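The Mug Tree

In the second winter I was paid to teach hands. The firm was called Treltow, and it had the upper floor of a building in Brestine where the lifts were slow and the tea was free.

My task changed every 48 attempts. In the morning I had cups, after lunch I had the white stand with its hooks. I held one gripper in each hand and did the thing as I would do it at home, only slower, and then I did it again. Every attempt went to Pai, which was the name of the learning system, and Pai did not thank me.

By April we should have had 6 tasks finished. We had 2. The supervisor said that my movements were too good. Pai needed also small mistakes, and how a person comes back from them. So I practised to hesitate. I went towards the wrong hook, stopped, and chose another. It is difficult to be clumsy on purpose – my mother would have laughed at me.

On the evening of attempt 2,643 I stayed after the others. I thought about my grandmother's kitchen in Utden, and how she hung her cups without looking, while she talked. I wanted to leave this to Pai, the not looking. I closed my eyes and brought my two hands to the stand. 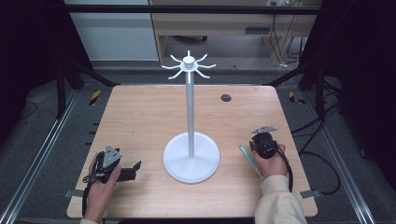
Keep that one, the supervisor called from the doorway, and do not tell me if it was a mistake.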